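Delusix Training Console – Set-Up Guide
Section 7: Preparing and Running an Open Day Demonstration

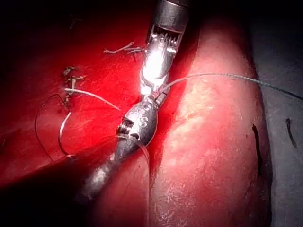
Figure 7-1. Suture thread at the meeting point of the two instruments.

This section covers the suturing demonstration given to visitors at open days and site visits. It assumes the console and arms have been installed and that the daily checks in Section 4 are complete. For demonstrations on live equipment in a clinical room, do not use this section. Contact your site lead.

7.1 Before visitors arrive

1. Move the arm cart to the demonstration position and lock all casters. The floor marks used for training courses are too close to the door for a group.

2. Connect the visitor monitor to output 2 on the back of the video rack. Output 1 stays with the console at all times.

3. Turn on the visitor monitor first, then the video rack. If the monitor shows a blue screen, press SOURCE until the tissue view comes up.

4. Place the practice tissue in the tray and clamp the tray at both ends. Pull on it lightly. It must not slide.

5. Fit the instruments and let each arm finish its self-check. The arm light goes from amber to steady green.

6. Set motion scaling to MEDIUM. Fine scaling looks slow on the visitor monitor and people lose interest.

7. Adjust the light level until the thread can be followed on the visitor monitor from the back row. Bright metal near the center of the view will glare a little. Turn the light down one step if the jaws are hard to make out.

NOTE: Dark green thread shows up best against the practice tissue. White and clear threads can be used but are hard to follow from a distance. Old thread ends may be left on the tissue between groups as long as they do not get in the way of the needle.

CAUTION: Keep the barrier rope in place whenever arm power is on. Visitors must stay outside it, including for photographs.

7.2 Running the demonstration

Two staff are needed, one at the console and one standing with the visitors. The person with the visitors carries the stop button and does not put it down.

1. Check that the rope is closed and say "arms live" out loud. Wait for the operator to repeat it.

2. The operator brings both instruments into view and opens and closes the jaws of each. Give visitors time to look from the monitor to the console and back. Most do not connect the two right away.

3. The operator picks up the thread with one instrument and passes it to the other, tip to tip, near the center of the view. Repeat the pass slowly. This is the part visitors ask about most, so stay on it as long as there are questions.

4. The operator places a single stitch and ties it. If the thread slips, let the operator try again without comment.

5. Park both arms, say "arms off," and wait for the lights to go out before opening the rope.

NOTE: Keep slack thread to one side of the view. A long tail running across the working area gets caught in the wrist joints, and clearing it means taking the instrument out.

7.3 Visitors at the console

Visitors may sit at the console only in practice mode with the Nassar peg board fitted in place of the tissue tray. Remove all needles first and count them back into the case.

1. Select PRACTICE > GUEST on the touch panel. The guest profile limits speed and locks the energy pedals.

2. Adjust the seat and headrest. Children who cannot reach the foot rest should watch on the monitor instead.

3. Allow one visitor at a time. The next person in line waits behind the yellow strip.

CAUTION: Do not leave the guest profile running with an empty seat. Lifting the head out of the viewer pauses the arms, but a coat or bag hung over the headrest can defeat the sensor.

7.4 If something goes wrong

Message 154 (thread or tissue drag): Open the jaws, back the instrument out a short way, and press RESUME.

Message 155 (instrument not seated): Park the arm, remove the instrument, and refit it until it clicks. If the message returns, use the spare.

Message 412 (video lost to visitor monitor): The console view is not affected. Ask the operator to hold still, then check the cable at output 2. These cables get kicked – tape them down.

Any other message: Press stop, open the rope only after the lights go out, and write the number in the log book.

7.5 After the last group

Remove and discard the thread and practice tissue. Wipe the instruments with the supplied cloths and return them to the Altetti case, tips facing in. Put the console back to the training profile. It was left on GUEST overnight after the September open day, and the first course the next morning started late.

Section revised March 11, 2019, by Floarea Roman. Steps checked on the demonstration unit by Anil Ramasamy.

2 comments | 155 shares

Delusix Customer Training | Contact us | Copyright 2019 Delusix | Back to top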